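The Fridge Goes In First
Moving into a kitchen, the fast way

Four in the afternoon, keys in hand, nothing plugged in. Every move I've ever done starts in the kitchen and every one goes wrong there too. This was the ninth month of looking and the second kitchen I had said yes to, so I wanted it done right. Or at least done by supper.

Start with the cold. Fridge in, doors swinging free, nothing parked in front of it. My old one was an Altetti, a squat white thing that hummed all night and froze the lettuce. Sold it to the downstairs neighbors in Gramley. The new place came with a tall one already standing, and I am a little in love with it. Stainless shows every finger, yes. Wipe with the grain, soft cloth, drop of dish soap, done. Dont buy the spray.

Measure the door swing before anything else. I mean the full swing, so the drawers inside can come all the way out. Entwistle, the moving company I used, sent a sheet that said to leave 2 inches behind the fridge for air. Good sheet. I lost it by noon.

Then the floor. Pale glossy tile looks wonderful and is slick as butter in socks. A dark mat with some fuzz to it takes care of that, and catches grit off everybody's shoes besides. Mine sits at an angle. It started straight, I think. I've stopped fixing it.

Now, boxes. Six of mine said KITCHEN on the side and only half of that was true. Open the top one, take out what you need for tonight (kettle, two mugs, a knife, the good pan) and leave the rest till morning. Stack the others by the cabinets where you can get at them. The big woven sacks are better than cardboard for soft stuff, towels and curtains and the winter coats. They bulge, they slump into corners, they tie off at the top. I got mine from Gimis, the discount place by the bus depot, and will never go back to trash bags.

Cords are the part I hate. They come out of the box in one lump and stay that way for roughly a month. Tape each one to its own appliance befor you pack. I knew this. I did not do it.

Cabinets with no handles, by the way: flat fronts, very clean, and you will push on the wrong edge for a week. Put the forks in whichever drawer you keep opening by mistake.

Supper was eggs, at nine.

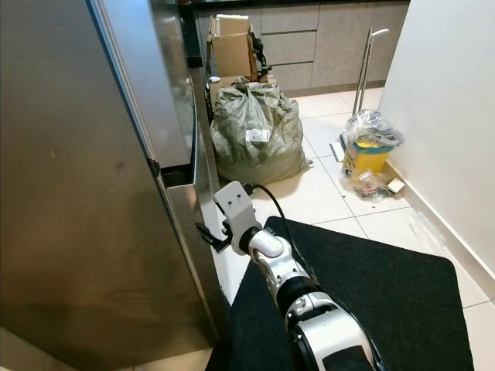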